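Gripper and camera comparison, progress report to the Plullberg fund
Period ending in March

We have had a really good stretch, and I'm glad to have numbers to share at last. The simulated side of the comparison now runs from start to finish without anyone sitting next to it. All 3 grippers on our list are loaded, and so are the 3 camera mounts. Since the last report we have logged 1057 simulated runs.

The living room layouts take up most of our time. Small soft things on a dark seat next to something flat and hard, like an open laptop, are just the mix we wanted for the two-finger Golla and the wider Hodžić hand.
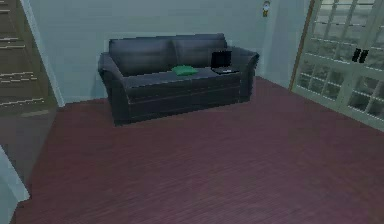

The Golla is ahead on cloth so far – it closes lower and drags less. The Hodžić hand does better on anything with a rim or a handle. The third one, our own Tiltelville prototype, is still slow to open, and we are rewriting that part of its controller now.

Cameras were the surprise! I expected the wrist mount to win everywhere, but the approach to each room goes much better with the mast mount, mostly at corners and around plants with long thin leaves, where the depth estimate tends to jump. 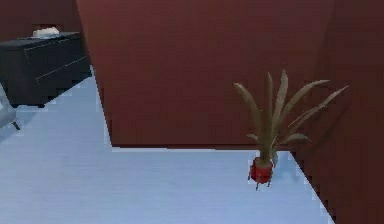
We still owe you the lighting tests. There are 11 layouts left to run with dimmer settings, and they should be done by the end of April. Spending is on plan, apart from the second controller board, which moved to next quarter.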